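Daltmont Repair Evenings Are Back

The repair evenings at the Daltmont branch library start again in October 2020, after a break that began in May. They will run in the back room as before, with a few changes to the way things work.

Please book a time by phone or at the front desk. Each slot is 50 minutes and is for one item only. Lamps, radios, small kitchen appliances, clothing and toys are all welcome. Microwaves and anything with a gas line are not.

Last season we looked at 146 items and got 92 of them going again. Another 47 needed a part we couldn't find, and the owners took those home with the part number written down. The rest were past saving – mostly kettles.

Duygu Karabulut will be at the sewing table again. If you are bringing a zipper repair, buy the new zipper first and bring the old one still in the garment.

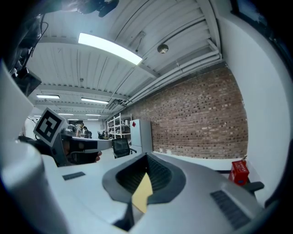 Bring the charger, the manual if you have it, and any screws that have come out, in a bag with your name on it. Brush or vacuum the dust off at home, please. Vents are the place to start on most machines – a grille with slanted slats like the one on the right needs a soft brush run along each slat, and narrow slots do better with a dry toothbrush. Don't spray anything into them.

Tea is off for now, so bring your own drink.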